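발표 메모 (그대로 읽지 말 것. 20분, 질문 빼고)

2021년 9월 7일, Clurkbridge 내부 세미나

제목 슬라이드에서 시간 끌지 말기. 인사 → 바로 사고 얘기.

## 0. 시작

- 오늘 할 얘기: 그리퍼가 "닫혔다"고 보고했는데 안 닫힌 건. 그리고 그 반대, "열렸다"고 했는데 힘이 그대로 걸려 있던 건. 두 번째가 더 문제.
- 다친 사람 없음. 먼저 말할 것. 안 그러면 다들 그 생각만 하면서 듣는다.
- 부서진 건 핑거 마운트 하나, 접시 하나. 접시 얘긴 뒤에.
- 성공률 자랑하는 발표 아님. 성공률 표는 부록에 있고 오늘 안 연다.

## 1. 작업 설명 (짧게!!)

- 당근 집어서 초록 접시에 올리기. 끝. 우리가 하는 것 중 제일 쉬운 축.
- 쉬워서 회귀 테스트로 씀. 펌웨어 바꾸면 무조건 이것부터 돌린다.
- 제어 쪽은 Testa 스택, 그리퍼 드라이버는 Huner에서 가져온 포크. 포크한 지 오래됨, 작년 12월 이후로 업스트림 안 따라감. 이거 나중에 다시 나옴. 기억해달라고 할 것.
- 건식랙 위치는 고정. 랙은 이 과제에서 건드리면 안 되는 물건 = 장애물 역할
- (건식랙 아니고 식기 건조대. 말할 때 고쳐서 말하기)

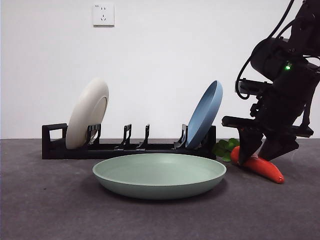 - 접근 → 하강 → 닫기 → 들기 → 이동 → 열기 → 후퇴. 일곱 단계.
- 단계 넘어가는 조건이 전부 드라이버 상태값 하나에 걸려 있었음. 이게 핵심. 여기서 한 번 쉬기.
- 닫기 단계 종료 조건: status == CLOSED **또는** 타임아웃. "또는" 강조. 타임아웃이 나도 그냥 다음 단계로 갔다. 왜 그렇게 짰냐면... 초기에 물렁한 물건 잡을 때 CLOSED가 안 떠서 임시로 넣은 것. 임시가 1년 넘게 감.

## 2. 무슨 일이 있었나

타임라인 슬라이드. 화살표로 짚으면서.

- 야간 배치, 총 178회 예정. 사람 없음. 펜스 닫힘.
- 43회까지 정상.
- 그 다음 회차에서 열기 명령 → 드라이버가 OPEN 리턴 → 실제로는 모터 전류 계속 걸려 있음
- 팔은 열린 줄 알고 후퇴. 당근 물고 올라감. 접시 가장자리도 같이 물려 있었음.
- 접시 들렸다가 떨어짐. 이게 깨진 접시. 지금 쓰는 건 교체품.
- 그 상태로 홈 포지션 복귀하다가 핑거가 브래킷 쪽에 부딪힘. 마운트 금 감.
- 여기까지가 17초. 영상 틀 거면 여기서, 근데 프로젝터 소리 안 나올 수 있음 미리 확인

비상정지는? → 안 걸림. 질문 무조건 나온다. 답:
- 힘 임계값이 손목 쪽 토크 기준. 핑거끼리 무는 힘은 안에서 상쇄돼서 손목에 거의 안 잡힘.
- 충돌 순간엔 임계값 넘었어야 맞는데, 로그 보면 값이 아예 갱신이 안 됐음. 같은 숫자가 계속 찍힘. 센서가 죽은 게 아니라 읽는 스레드가 멈춘 것.

## 3. 원인

처음엔 하드웨어 의심. 케이블 접촉 불량인 줄 알고 이틀 날림. 커넥터 다 뽑았다 꽂고, 핀 다 찍어보고. 멀쩡함. 이 이틀 얘기는 짧게, 변명처럼 들림.

진짜 원인 (현재까지의 판단, 확정이라고 하지 말 것):

1. 통신 스레드가 버스 오류 한 번 나면 재시도하다 락을 안 놓음
2. 락이 잡혀 있으니 상태 읽기는 마지막 캐시값을 돌려줌
3. 캐시에 타임스탬프가 없음. 그래서 오래된 값인지 방금 값인지 위에서는 구분 불가
4. 열기 명령을 큐에 넣는 순간 캐시를 "예상 상태"로 미리 써버리는 코드가 있음. 우리 포크에만 있는 코드. 응답이 빨라 보이라고 넣은 최적화

4번 슬라이드에 코드 여섯 줄 띄움. 읽어주지 말고 마지막 줄만 짚기.

그러니까 OPEN은 그리퍼가 한 말이 아니고 우리 코드가 한 말. 이 문장은 꼭 할 것.

초록등 얘기: 팔 모터 하우징에 있는 초록 표시등. 현장 안내문에 "초록이면 정상"이라고 우리가 써붙여 놨는데 이 등은 전원이랑 서보 온만 나타냄. 통신 끊겨도 초록. 안내문 바로 뗐음. 새 안내문 문구 아직 검토 중, 누가 물어보면 이번 주 안에 나간다고.

## 4. 과거 로그 다시 봄

- 같은 증상이 예전에도 있었나 싶어서 회귀 로그 162건 다시 파싱
- 상태값이 비정상적으로 오래 안 변한 구간 있는 것만 추림. 그중에 진짜 사고로 이어진 건 없음. 근데 운이 좋았던 거지 안전했던 거 아님
- 채점 스크립트는 마지막 화면만 보고 성공/실패를 매김. 최종적으로 당근이 접시 위에 있으면 성공. 중간에 뭐가 있었는지는 안 봄.
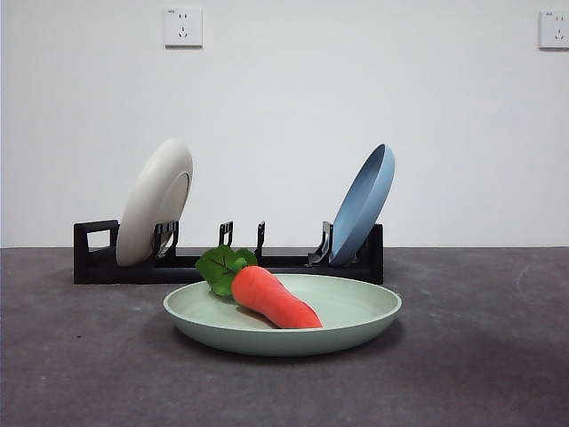 - 그래서 성공으로 찍힌 회차에도 중간에 이상 구간 낀 게 섞여 있었음. 재채점 규칙: 마지막 화면 + 전류 프로파일 + 상태값 나이. 셋 다 통과해야 성공.
- 재채점하면 숫자 내려간다. Potier 쪽 보고서에 들어간 수치도 정정 보내야 함 → 초안 썻고 아직 안 보냄. 이 자리에서 수치 말하지 말 것, 거기 먼저 가야 됨.

## 5. 고친 것

- 예상 상태 미리 쓰기: 삭제. 체감 응답 느려짐. 받아들이기로.
- 모든 상태값에 타임스탬프. 일정 시간 넘으면 UNKNOWN 리턴. UNKNOWN이면 무조건 정지.
- 타임아웃 → 다음 단계 진행: 삭제. 타임아웃이면 그 자리 정지하고 사람 부름
- 열기 확인은 위치값이랑 전류 둘 다로. 하나만 맞으면 불합격
- 와치독을 별도 프로세스로 뺌. 같은 프로세스 안에 있으면 같이 멈춘다, 이번에 그랬음.
- 정지 경로는 소프트웨어 안 거치게 릴레이 따로. 배선은 했고 시험 성적서 아직.

안 고친 것도 말하기:
- 버스 오류 자체가 왜 나는지 모름. 재현 안 됨. 로거 붙여놓고 기다리는 중.
- 물렁한 물건에서 CLOSED 안 뜨는 원래 문제. 돌아왔음. 당근은 이제 전류 기준으로 보는데 기준값이 손으로 맞춘 값이라 핑거 패드 바꾸면 다시 해야 됨
- 업스트림 병합. 아무도 하기 싫어함. 그래도 해야됨.

## 6. 운영 규칙 (바뀐 것만)

- 무인 야간 배치 당분간 중단. 릴레이 시험 끝날 때까지.
- 표시등 보고 펜스 들어가지 말 것. 서보 오프 직접 누르고, 콘솔에서 전원 차단 확인하고 들어가기.
- 물건이 핑거에 물려 있으면 손으로 당기지 말 것!! 열기 버튼도 누르지 말고 담당자 호출. 락 풀리면서 밀린 명령이 한꺼번에 나갈 수 있음. 벤치에서 실제로 봤음, 큐에 쌓인 열기/닫기가 연달아 실행됨.
- 큐 비우기는 이제 정지할 때 자동. 그래도 위 규칙은 유지.
- 드라이버 고치면 정상 케이스만 돌리지 말고 통신 끊는 시험도 같이. 스크립트 저장소 올려둠, fault 폴더.

## 예상 질문

Q 다른 셀도 같은 드라이버냐 — 맞음, 전부. 패치는 다 들어갔고 릴레이는 이 셀만.

Q 핑거 힘이 사람 손 다칠 정도? — 기본 설정이면 아프다. 설정 상한을 낮췄음. 정확한 값은 측정 보고서 나오면 공유, 어림으로 말하지 말기

Q Huner 원본에도 같은 버그? — 락 문제는 확인 중이고 이슈 올림. 미리 쓰기는 우리가 넣은 거라 거기 탓 아님.

Q 회귀 테스트가 너무 쉬운 거 아니냐 — 과제는 그대로 둔다. 쉬운 과제라 이상한 게 빨리 보인다. 바꾼 건 채점.

시간 남으면 전류 그래프 슬라이드(부록 첫 장). 안 남으면 건너뛰고 6번 다시 띄워놓은 채로 질문 받기.

챙길 것: 금 간 마운트 실물, 어댑터, 포인터 건전지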